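Paid testers wanted - can a machine unpack your shopping yet?

Stusura is looking for 16 people to help us find out. Not engineers pls. People who cook, tidy, put things away every day and have opinions about it. You watch short simulated runs of kitchen chores, mark where it goes wrong, say how you'd do it instead.

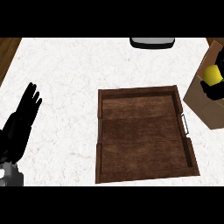

Simulated kitchen run: one hand at the box, tray still empty.

Sessions are 2 hours, Friday from 16.30 or so, tea provided. Own laptop handy but not essential. No gaming or coding experience neccessary. Must be over 20 and OK with watching the same tray get filled again and again.

Shop-floor people also welcome, shelf stacking and packing runs start in December.

To apply: couple of lines on which chore you'd hand over first and which you never would. Send to Gunhild Bech or leave at the Stusura front desk, marked "chores". Quesions about pay, ask for Lungile Potgieter.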